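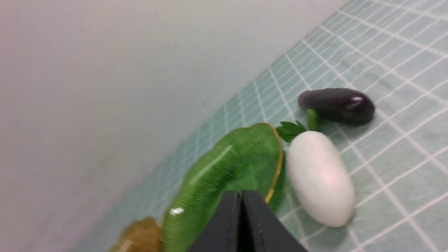
*By Lizeth Huanca, press desk, Callgate Tableware*
*For release: November, 9 a.m. No embargo after that.*

# Callgate puts Ikura plates on the shelf in green and amber

ERKALLEY — Callgate Tableware is releasing Ikura, a ribbed glass plate with a scalloped edge and a thin gold rim. Two colors to start, green and amber. In the Erkalley store this month, other stores after that.

One shape for both colors. Buyers kept asking for a mixed pair at the preview, so mixed pairs it is. You can still buy two of the same. Singles too, but only at the Erkalley counter.

First run is 400 plates, 200 of each color. Second run is planned, no date yet. Please don't print one.

## Why vegetables

The spring catalog had cake on everything. This one doesn't. We wanted food with some weight and a strong color of its own, and small eggplants won out over beets and pears. Dark purple next to green glass looks good. Next to amber it looks better, or that is the opinion in this office, and the store staff disagree.

The cloth is the mint green one with the white double lines, big squares. It's been asked about more than the plates have. It is not part of the Ikura line and there's no product number for it. If enough people write in we will see about getting it stocked. 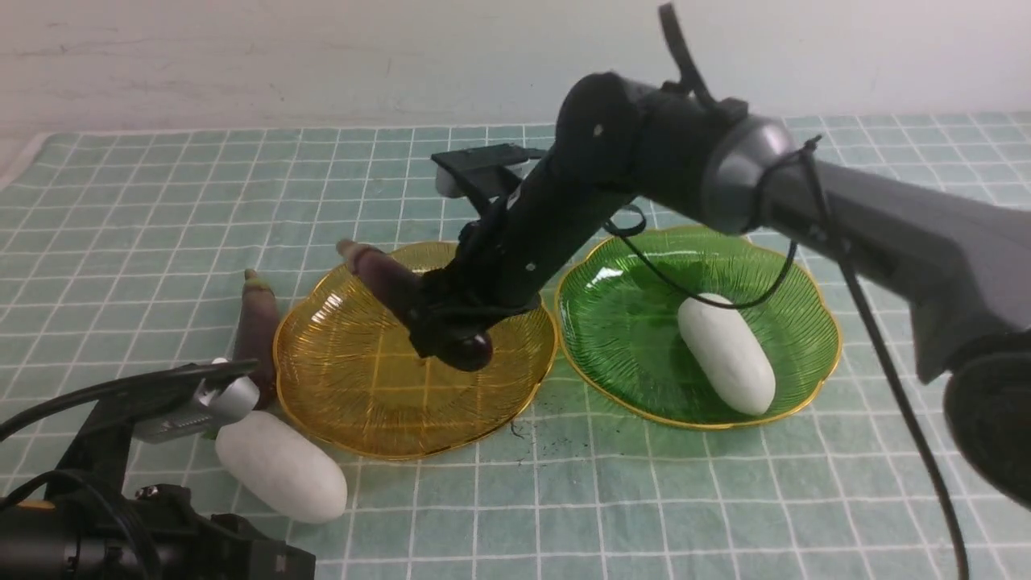 *Ikura in amber, left, and green, right. Gold rim on both.*

## Details for listings

- Name: Ikura (one word, capital I)
- Glass, scalloped edge, fine ribs running out from the center
- Rim: thin gold band
- Colors: green, amber
- Sold as: pair, mixed or matching; singles in Erkalley only
- Care: hand wash, soft cloth. No microwave, because of the rim
- Box: plain card, with a paper sleeve between the plates

The care line has to run in full. An earlier sheet left out the microwave part, please bin that one if you have it.

## Who picked the shape

Callgate customers did, mostly. The company put five plate shapes to a vote last winter, by postcard and at the store counters, and 2,163 votes came back. The scalloped one finished first. A plain round plate with a wide rim was second and a square one came last, which suprised the design side as they had already ordered boxes for it.

The gold band was added afterward. Samples without it went around the office for a few weeks and kept getting taken for salad plates. Same glass with the band, and people started putting them out for company.

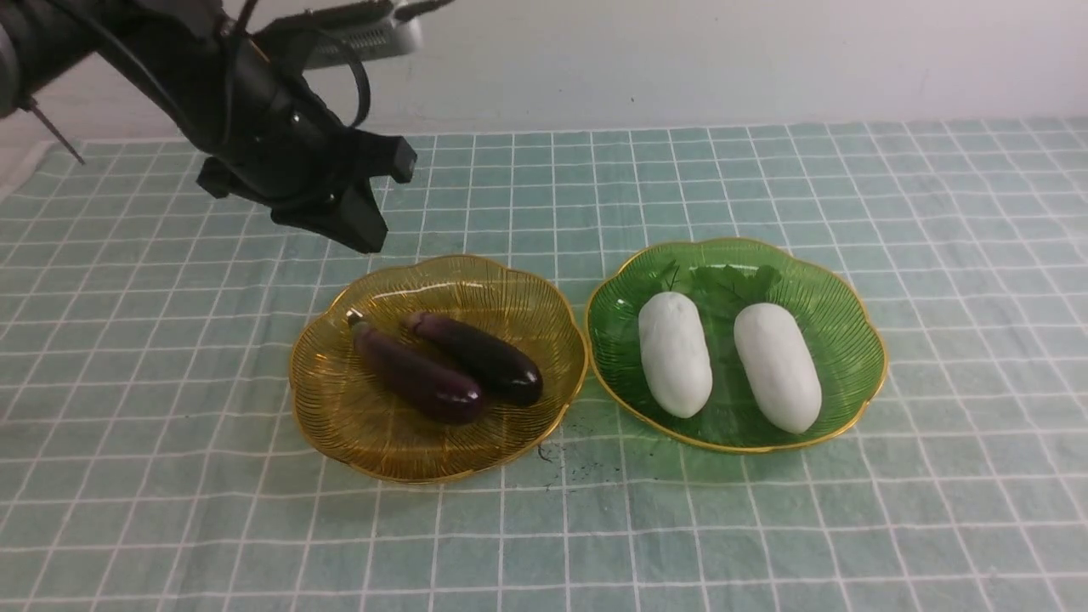 Serving size has been the most common question from stores, so: Ikura is a side plate. Not a dinner plate, not a saucer. Think pickles, cut fruit, a few dumplings, roasted vegetables on their own. Two of our small eggplants lie next to each other in the amber one, stems pointing the same way, and that's a fair guide to what it's meant to hold. Whole vegetables are fine for a window display but for an actual supper slice them first, the ribs catch oil and dressing nicely and you can still see the color of the glass between pieces.

## Janssen window

The Janssen store on the Erkalley square will carry Ikura in its front window through the end of the month. Mixed pairs only there. Their table will be set fresh each morning before opening, and Lizeth Huanca will be in the window with a box of plates and a bag of produce if anybody wants to come by and photograph it. Early is best. By noon the sun comes straight in and the glass throws green all over the wall.

Stores wanting the display notes (cloth size, plate spacing, what to buy at the market) can ask for the two-page sheet. Its short. Samples go out to press in matching pairs, so say which color you want when you write, otherwise you'll get amber.

**Press contact:** Lizeth Huanca, Callgate Tableware, Erkalley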